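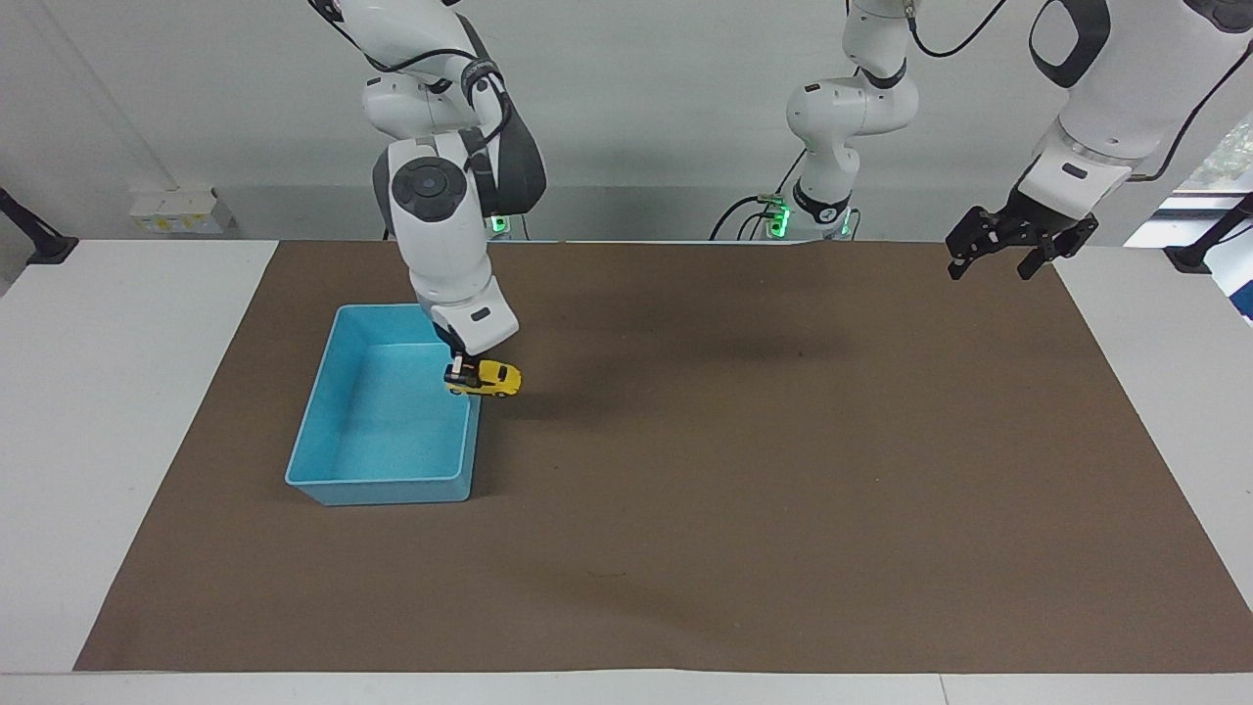 How a Robot Learns to Tidy Up

I have a funny job. I help robots practice putting toys away! Our robot is called Iltley, and it has two arms, each with its own gripper. A gripper is the part that does the grabbing, like your thumb and finger when you pick up a grape.

Look for the yellow toy car. The right gripper has hold of it, and it's up in the air by the rim of the light blue tray. The other gripper is open and holding nothing at all.

So how does Iltley know what to do? At first, it doesn't. You learned to tie your shoes by watching someone and trying it yourself (probably with lots of knots). Iltley needs examples too. I move the arms through the whole job - reach, grab, lift, let go - and the computer saves every little move. One time through is called a demonstration. We say "demo" for short.

How many demos does it take?

More than you'd think! On a good morning I can make 30 before my snack. If I drop the toy, I start that one over.

I also change things a bit each time. The toy might start close to the tray, or far away, or pointing backward. If I put it in the same spot every time, Iltley would only learn that one spot, and then it would grab at empty air when the toy moved. Oops!

Try it at home

Grab a toy, a bowl and a friend. Your friend is the robot and can only use one finger and a thumb. Show them how to put the toy in the bowl 5 times, and start the toy somewhere new each time. Then let them try it - no talking allowed!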